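The people who pack the shelves should get to train the arm

By Telma Zúñiga

I worked 18 years in the picture and frame section of the Grolima warehouse before I moved to the office upstairs. Framed prints are awkward to handle. The corners chip, the glass cracks, and a box that looks fine can be full of splinters. We learned the work by breaking things and being yelled at.

Last June the company signed with Zistunex to bring in robot arms, and 14 people on my old floor were told their jobs would change. The word used in the meeting was "change." I have no quarrel with the machines. My back gave out at that job and I would not wish it on anyone younger. My quarrel is with how the change was handled.

Much of the early practice is done in simulation. There is a made-up room with a brick wall, a window and a maroon wall, and a small framed picture down near the floor. The gripper works in there long before it gets near our stock.

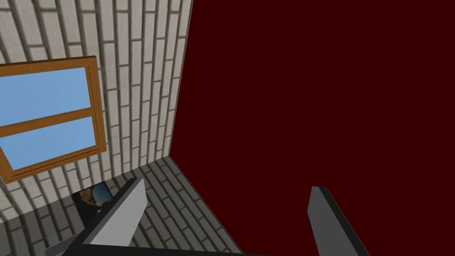 Simulation view. Credit: Zistunex

I understand why they start this way. A rendered frame costs nothing to drop. But the people who built that room had spent 2 days on our floor, and they talked mostly to managers. Erasto Nzioka has handled frames longer than I did. He can tell by the weight when a backing board has come loose, and he was asked for nothing except his signature on a training form.

He now watches a screen for most of his shift and steps in when an arm stops. His pay is the same. He says the day is longer - the clock says otherwise, but I believe him.

My proposal is small. Give floor workers paid hours to sit with the engineers while the practice rooms are being made, and pay them at the trainer rate. Put it in the contract before the next section goes over. Joyce Rashidi's crew in glassware has 90 days.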